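Home Clubs Safety Checklists Contact

Pre-session bench check, Handel Robotics Club
3 July 2025 – by the club safety rep

We've had a lovely run of sessions with the hand-held grippers this term, and as more of you are signing up for the Flisar project I thought it was time to write the bench check out properly, with my own comments beside each item. Please work through it before you pick anything up, even if you were the last one to use the bench and you're sure you left it tidy (I've been sure of that myself, more than once!).

1. Floor and walkways – CHECKED
Leads belong under or beside the benches and never across the spot where you'll be standing. The grey carpet hides very little, thankfully, but a black lead near a dark base is still easy to miss with your toe.

2. Gripper cables – CHECKED, WITH COMMENT
Run your fingers along the whole length and feel for nicks or kinks. Leave enough slack to reach the far side of the table. I'd like us to be a bit fussier about where a cable crosses the tabletop, particularly on days when there's crockery out.
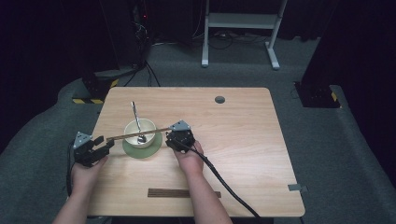

Do I need to fill in the sheet again if I'm only swapping the task objects?
Only items 3 and 4 need redoing, and you can initial them on the same sheet so long as the grippers stayed at the bench.

3. Task objects – CHECKED, WITH COMMENT
Look over every bowl and saucer for chips, and run a thumb (gently) along the chopsticks for splinters. Anything doubtful goes in the bin marked Tang and gets written up in the log. The last entry there was number 1051, so please carry on from that.

4. Gripper fingers – CHECKED
Open and close each one slowly, keeping your other hand well clear. If the two sides don't meet evenly, stop there and tag it.

5. Hazard striping – CHECKED
The yellow and black tape should be stuck down flat and easy to see. Keep bags and coats away from anything that carries it.

6. Power down – TO BE REVIEWED IN DECEMBER
Switch off at the wall, then coil the leads loosely. The Rindik sheet in the folder has the proper order, and it's worth a read with a cup of tea – away from the bench, please.

Comments (3)

benchmouse: Thanks for this, so much clearer than the old one. Can we get a spare copy for the folder?

solder_and_scones: Item 2 is a good one. I'd add checking the plug end as well, mine was a touch wobbly.

kettle14: Logged a chipped saucer as 1052 and put it in the Tang bin.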